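Getting More Out of Your Kitchen Cupboards

Posted Oct 7, 2022

I love a good cupboard sort-out! There's something about opening a door and seeing the tin of chickpeas you wanted right at the front that makes cooking tea so much nicer. We moved into our place in Clitcombe with a kitchen that had plenty of cupboards and hardly any usable space, and I've been tinkering with it ever since.

Start with the shelf heights. Most cupboards come with the shelf slap bang in the middle, and most people leave it there for ever. Have a look inside for the little rows of holes down each side – if you've got them, you can move the shelf in a couple of minutes. I dropped ours by two holes and suddenly the cereal boxes stood up straight. What a difference!

If the pegs have gone missing, take one of the others to the shop with you. The hardware shop at Flakbridge sells them loose, and they're pennies.

Next, doors that won't hang straight. Open the door and look at the hinge. There are usually two screws on the arm: the front one nudges the door left or right, and the back one lets it move in and out. Turn it a quarter at a time, shut the door, look, and go again. Use a hand screwdriver, as a power one will whizz straight past where you want to be (ask me how I know).

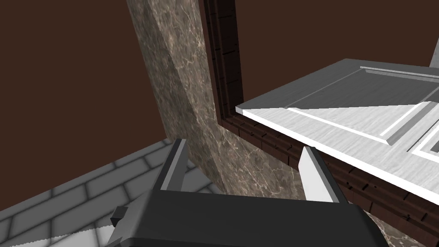
Loose handles are even easier. Tighten from the inside while holding the handle still on the outside. If the screw just spins, it's probably a touch too long, so pop a small washer behind it and try again. I keep a jam jar of odd washers for exactly this and it's the best jar in the house.

For cleaning painted doors, warm water with a small squirt of washing-up liquid does nearly everything. Wring the cloth out well and dry the door afterwards, especially along the bottom edge where drips collect. Greasy patches near the hob may want a second go. Keep vinegar and lemon well away if you've got marble anywhere, because they'll dull the shine and you can't wipe that off again.

Now for deep cupboards. I put everything small into trays, so the whole lot slides out like a drawer. Measure first! Our cupboard is 51 cm deep and I bought trays 60 cm long, so back they went. The 40 cm ones fit with room to spare for the spare kitchen roll behind.

Spices go in a tray too, lids up, with the name written on top. I did mine one wet February afternoon with the radio on and found three jars of cumin.

Next job is the cupboard under the sink, and I can't wait to get stuck in.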